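Ticket: Washer stops mid-cycle, drain fault shown, then drum stays full
Product: Rivera front loader, graphite finish
Site: Rundelell flats, ground floor laundry
Status: Closed
Handled by: Bastien Collet

Reported problem

Machine runs the wash normally, then halts before the first spin. Display shows the drain fault. Door stays locked with water standing in the drum. Switching off at the wall and back on clears the fault, but it returns on the next load. The tenant who reported it says it began in October, first on heavy loads and later on everything.

Entry 1

Spoke to the tenant by phone. Asked for the usual checks: kink in the drain hose, blocked sink spigot, filter behind the lower flap. Tenant had cleaned the filter and found a hair grip and some grit. No change afterwards. Hose reported as straight. Visit booked for Thursday.

Entry 2

On site. Fault reproduced on a rinse and spin with no load. Fill normal, drum turns normally, pump can be heard starting when the drain step begins. It hums and does not shift water. Fault appears after 6 minutes, which matches the timeout in the Rivera service sheet.

Drained by hand through the emergency tube into a tray. Filter housing removed. Impeller turns by finger with the normal magnetic notching, no play on the shaft. Pump coil measured within range. Pump refitted and left alone for now.

Entry 3

Checked the sump hose between tub and pump. Squeezed along its length and felt nothing solid. Took it off anyway. Clear, apart from a thin film of softener residue, which was rinsed out. The tub outlet was also clear as far as a finger reaches.

With the machine empty I went over the door seal for lost items, as small socks do get past the lip and end up in the sump. Folded the lip back all the way round. No tears, nothing trapped.

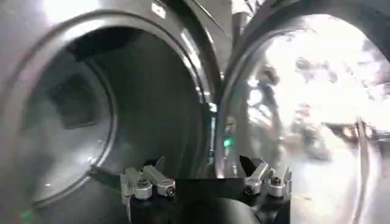 Drain hose was next. The visible part runs straight, as the tenant said, but the last length goes through the back of the cupboard and joins a standpipe shared with the Sivari dryer next door (condensate line). The machine had to come forward to reach it. Standpipe height measured at 90 cm, inside the limit. The hose had been pushed down the pipe by 30 cm and taped at the top, so there was no air gap.

Entry 4

Disconnected the hose from the standpipe and ran it into a bucket. Started drain only. Water came out at full flow straight away and the pump note changed from a hum to the usual rush. Repeated with a full fill. Emptied well inside the timeout, no fault, spin started normally.

Pump, filter, sump hose and pressure switch are therefore ruled out. The restriction is in the standpipe or past it.

Poured a jug of water down the standpipe. It rose to the top and fell slowly. Trap unscrewed. Packed with lint and grey sludge, and the dryer's condensate line was sitting directly in it. Trap cleaned in the sink, seal replaced. Second jug went straight down.

Entry 5

Refitted as follows:
Hose inserted to the depth given in the service sheet and held with a clip. Tape removed.
Condensate line moved to its own spigot with a Rameck branch fitting from the van.
Machine pushed back and levelled, hose checked for kinks with a torch once in position.

Ran 2 test cycles, one empty and one with towels supplied by the tenant. Both completed with no fault stored. Door released normally at the end.

Entry 6

Tenant rang the following week. No faults, but a gurgle from the cupboard during draining. Advised that some noise is normal with an open standpipe. To ring back if water shows at the top of the pipe or if the sink backs up.

Cause: blocked trap on shared standpipe, made worse by a hose inserted too deep and sealed with tape.

Parts used: trap seal, hose clip, branch fitting. No Rivera parts fitted, so nothing to claim.

Follow-up: the flat above has the same cupboard layout and the same taped joint according to the letting agent. Separate ticket to be raised before anyone orders a pump for it.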